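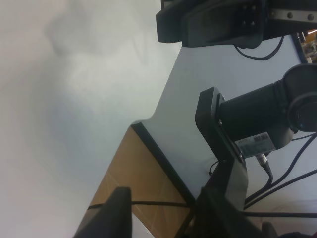
Po-yen Ko觉得,倒茶这个题目选得太刁了,抓积木抓歪了还能再抓一次,茶壶歪一下就全完了,谁家社团会拿这个去参赛啊!他说这话的时候嘴里还嚼着饼干,说完又补了一句,不过他还是想看我们怎么收场。

好吧,那我就来讲讲我们怎么收场。先报个喜:我们机器人社报的“茶席”项目,进了Kekholm学生机器人赛的复赛!六月去现场。初赛交的是视频和代码,结果是晚上十点多贴出来的,我当时正在食堂后门等宵夜,手机一响差点把筷子甩出去。

题目说起来挺简单:让机械臂自己找到茶壶,捏住壶把,提起来,给两只杯子倒茶,再把壶放回原来的托盘上。每个动作人都会,可是拆开教给机器就要命了。光是“捏住壶把”这一步,我们社里就吵了好几轮。有人说应该从上面往下夹,有人说应该从侧面进去,我是侧面派(到现在也还是)。壶把是一个圈,手指要从圈的两边合上去,角度差一点就会顶到壶身,然后整个壶就开始转圈,跟跳舞似的。

这学期带我们的是Erzsébet Somogyi老师,大家都叫她“索老师”,她也就认了。她的办法特别朴素:先别急着训练模型,每个人先自己遥控着机械臂做一遍,做到不骂人为止。我第一次遥控的时候,手指在壶把旁边来回晃了好久,就是不敢合。坐在旁边看的人比我还急,一直喊“夹啊夹啊”,结果一夹,夹空了。

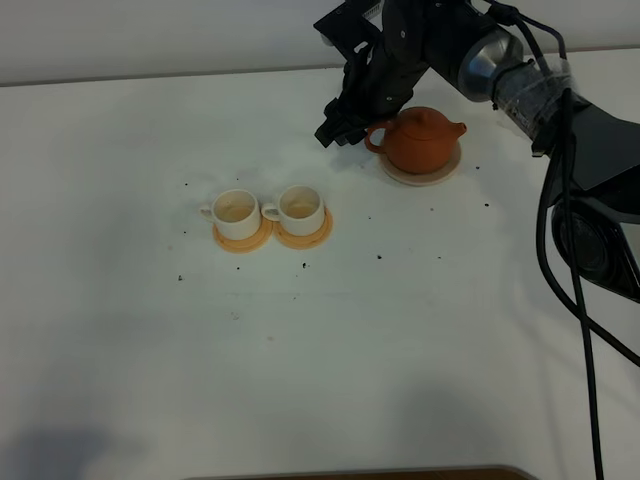 后来慢慢就有手感了。我们把遥控的过程都录下来当训练数据,一共攒了626段,其中一大半是下课以后的时间磨出来的。录到后面大家都有点魔怔,我回宿舍拿自己的水杯,居然会先在杯把旁边停一下再伸手,室友问我是不是没睡醒。

模型这边用的是学长留下来的一套代码,内部叫Kozma,名字怎么来的已经没人说得清了,反正文件夹就叫这个。Kozma的脾气不太好,训练到一半喜欢报一个看不懂的错,重启一下又没事。我们这次改了两个地方,一个是把腕部相机的画面也喂进去,之前只看固定机位,手指快碰到壶把的时候会被手臂自己挡住;另一个是把“提壶”和“倒茶”分成两段来学。改完第二个以后,动作明显顺了,至少不会刚离开桌面就急着歪壶嘴。

经费也要说一下,因为总有新同学来问要不要自己掏钱。不用!这个项目学院批了4000块,买壶、买杯子、买线,还有打印夹爪上的小零件,都从里面出。机械臂是实验室的,社员登记了就能约时段。索老师只有一个要求,用完把线理好,别让下一组的人一来就先解半个小时的疙瘩。
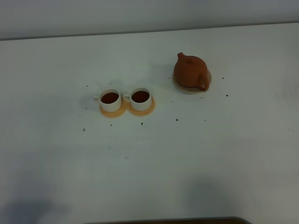
复赛现场真的要倒热茶吗?用常温的,赛方会统一准备,温度不算分,洒出来的量才算分。

规则里还有一条挺狠的,每支队伍有7次机会,取成绩最好的一次,可是壶要是摔了,剩下的机会就全部作废。所以我们现在的策略很怂,前两次求稳,倒个半杯就收手,后面再放开了倒。我们队里也有人不同意,说这样看着没气势,应该第一把就来满的。这事还没吵完,估计要吵到上场前一晚。

同组的对手里,我最怕的是Gatside那支队。他们去年做的是叠毛巾,叠得比我妈还整齐,今年听说改成倒酱油了,光听着就觉得难搞。另外还有一支叫Umley的队伍,初赛视频里机械臂倒完水还会把壶嘴轻轻抬一下收水,我们几个围着那一秒反复看,看完都不说话了。这个收水的动作我们也想加,不过得重新录一批数据,还要看期中考完大家剩多少力气。

说到这个,顺便招个人:接下来几周我们每天傍晚六点以后都在实验室,想来遥控两把的同学直接来就行,不会写代码也没关系,社里遥控最稳的那位是学日语的,上学期才入社。手稳就行,手不稳但有耐心也行。来之前在社团群里说一声,我好排时段,一个人最多先排半小时,想续的话看后面有没有人等。

Po-yen也被我拉来排了一个时段。他嘴上说只是来看看,可是群里的排班表上,他把自己的名字填了两遍。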